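The Long Life of the Short-Lived Towel

How households decide what gets used once, and what goes back in the drawer

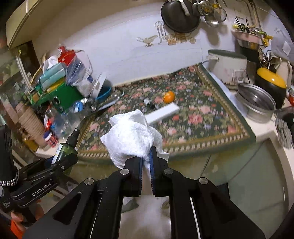
Most kitchens have a drawer for cloth and a spot for paper, and the line between the two is older than paper towels themselves. Long before anyone could tear a sheet off a roll, people sorted their rags. There were good cloths for glass and plates, worn ones for the floor, and scraps so far gone that they went into the fire after one bad spill. A white paper towel, quilted and bunched up in a heap, is at the far end of that same scale. It gets one job. What has changed over the years is how much of the work in a house has moved toward that end, and how little thought goes into it.

I started paying attention to this in August, when I moved from an apartment in Vestow to a small house in Bikidberg, a river town where many of the homes were built before there was running water. The house next to mine has 1727 cut into the stone over its door. Mine is newer and plainer. It came with a pantry, a deep sink and a row of iron hooks along the back wall of the kitchen. I hung coats on the hooks for the first week. Then a neighbor told me they were for cloths.

She had a system, and so did every other person I asked on the street. Hers ran left to right. The hook nearest the sink held the dish towel, the next one the hand towel, then the counter cloth, then the floor rag. Cloths moved along the row as they wore out and never moved back. A towel that began life drying wine glasses ended it under the boots by the door. She bought new ones only for the first hook.

I had never owned a system. In Vestow I had a roll on the counter and a few dish towels that I mainly used as potholders. I wiped up coffee with paper, dried lettuce with paper, cleaned the mirror with paper. When the roll ran out I opened the closet and got another.

Where the cloth came from

For a long time, household cloth was expensive enough to be written down. Wills and estate lists from farm country mention sheets, tablecloths and towels along with pots and tools. A towel was woven, hemmed and often marked with a stitched letter so it would come back from a shared wash. Throwing one out while it still held together would have seemed odd.

The town archive in Bikidberg has a household book from a large farm on the east side of the river, and it is mostly a record of linen. There are 651 entries. Many are one line long. A sheet is turned, meaning it was cut down the worn middle and sewn back together with the outer edges in the center. A tablecloth becomes napkins. Napkins become "small cloths," and small cloths drop out of the book, which I take to mean they had become rags and were no longer worth the ink.

The handwriting changes several times, but the order of things does not. Whoever kept the book was tracking a slow trip downhill, and each step was put off as long as possible.

Cheap cotton loosened that habit. Once mills could turn out towels by the yard, a household could own more of them and worry less about each. Flour and feed sacks filled in the rest. They were sturdy, they came free with something you had to buy anyway, and they softened well. People still talk about sack towels with real affection. The archive has a stack of them, washed so often that the printing is a faint gray smudge.

What paper took over

Paper moved into the home by way of public washrooms. The shared roller towel, a long loop of cloth that every hand in the building used, had a bad name with health officers, and paper was sold as the clean answer. Once it reached kitchens, the argument stayed the same for years. Paper was for germs, grease and guests.

The argument is fair in places. I would not want to wipe up after raw chicken with a cloth and then hang that cloth back on its hook. Bacon needs something to drain on. A sick child or an old dog can go through more cleanup in a night than any rag bag can handle. The people I talked to in Bikidberg, including the ones with the strictest hooks, all kept a roll of paper somewhere. My neighbor keeps hers in the pantry, behind the flour, on a shelf she needs a stool to reach. She said the stool was the point. If she was willing to get it out, the mess was bad enough.

That struck me as the most useful thing I heard all summer. Most of my own paper use had nothing to do with germs or grease. It had to do with the roll being at elbow height.

A month of keeping track

I moved my own roll to the pantry and bought cloth. The kitchen shop in town carries a plain cotton towel from a mill called Won, sold in bundles of 8, with a flat weave and a loop at one corner. They feel stiff out of the package and don't soak up much until they have been through the wash several times. The woman behind the counter warned me about this and told me to skip the fabric softener, which leaves a coating on the cotton.

For a month I kept a tally on the pantry door of every sheet of paper I used. I had guessed that in Vestow I was going through 200 sheets a month without noticing, and a look at my old grocery receipts suggested the guess was low. In Bikidberg the tally never got near it. Frying was the biggest cause. Window cleaning came next, until I tried an old cotton shirt and found it left less lint.

The laundry did go up, though by less than I expected. Kitchen cloths are thin and fold small. I keep a bucket under the sink for the damp ones, with the lid off, and they go in with the bath towels. If they sit too long they sour, and a soured cloth will make a clean counter smell worse than it did before. Hot water and a full drying on the line fixes most of it. A cloth that still smells after that moves down a hook.

There were things I got wrong. I put a new towel on the floor when the sink overflowed, and it has a rust stain from the stove leg that will be there as long as the towel is. I used the counter cloth on beets. I ran out completely the week my relatives visited, and we dried the dishes with pillowcases, which work fine.

The trouble with the last hook

The part I hadn't planned for was the end. In the old farm book the small cloths simply vanish, but a modern rag has to go somewhere. Pure cotton can be cut up and composted if it hasn't been used with paint or polish. Blends can't, and much of what is sold as kitchen cloth is a blend. The same goes for thread. A cotton towel hemmed in polyester will leave its hem behind in the compost like a little picture frame with nothing in it.

A textile drop-off called Nulura has a bin by the Bikidberg post office. It takes worn cloth as long as it is clean and dry, and passes it along to be shredded for padding and shop rags. I like the idea that a towel can finish as a rag in a garage where it will meet more grease in an afternoon than it did in its whole time with me. The bin is often full by early evening, so people leave bags beside it, and if it rains the bags are ruined. My neighbor takes hers over at seven in the morning.

Used paper towels have their own ending, and it is simpler. Plain ones with food or water on them can go in the compost. The ones with cleaning spray or a lot of fat should go in the trash. They don't belong with paper recycling in either case, a mistake I made for years in Vestow, where I dropped them in the blue bin with the mail. The fibers in a paper towel are too short to be worth much to a paper mill a second time, and the dirt on them spoils the better paper around them.

I still have the coats to deal with. They are on a chair in the hall, and I've been told that the nails inside the front door were put there for them. The first of the Won towels moved to the second hook last week, with a scorch mark in one corner from the oven rack. I bought another bundle to fill the gap, then put it away in the drawer, still tied, when my neighbor pointed out that only one hook was empty and I could have asked her for a spare.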